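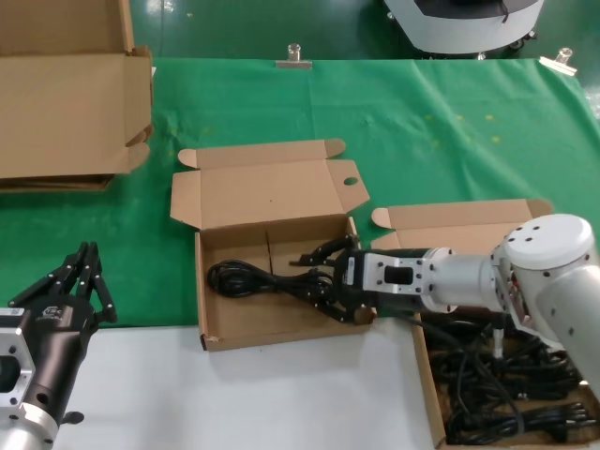 Equipment Plan and Spending, Progress Report to the Mendness Fund

Prepared by Þórey Vídalín, Urlow packing project
03/04/2023

Dear all,

Thank you, first of all, for your patience with us over the winter, and for the very kind note that came with the last payment. I promised to keep this one short and I will try, though those of you who know me will have your doubts!

The work at the bench is still the cord packing task: a coiled black power cord goes into an open cardboard carton, with the loose cords kept in a box of their own on the green cloth. It sounds like a small thing to ask of a two-finger gripper, but cords are floppy and they tangle, and that is exactly why we picked them for deciding what to buy next. Everything on the list below comes out of hours spent at that table.

Where the money stands

You agreed to 2 rounds of purchasing, with 50 percent of the equipment line released for each. The first is fully committed. It went on spare gripper fingers, table clamps, cartons and a service agreement with Vestergaard, who have been a pleasure to deal with — they even called back about a missing invoice before we had noticed it was missing.

Cartons turned out to be the item I had budgeted worst. They soften at the folds after a good deal of handling, and we have used 139 so far. I would like to move a little from the travel line to cover another bundle of 50 from Jinley, if you have no objection. 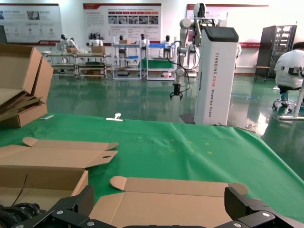 Flat and part-folded cartons on the bench, with the coiled cables to the left.

What we would like to buy next

A second set of fingers with a softer pad comes first. The quote is in hand and the delivery time is reasonable. After that I would put a proper rack for flat cartons, so that the tabletop can be kept for the work itself, and a better cloth, as the present one wrinkles. I had also penciled in another arm, but after a long talk with the team I have taken it out of this round — the training hours would have to come from somewhere, and I would sooner see the arms we have fully booked.

If you can let me know about the carton money and the finger pads, I can place both orders together and save on shipping. The next report will reach you in July, with the Vestergaard service costs set out separately as you asked.

With warm thanks,
Þórey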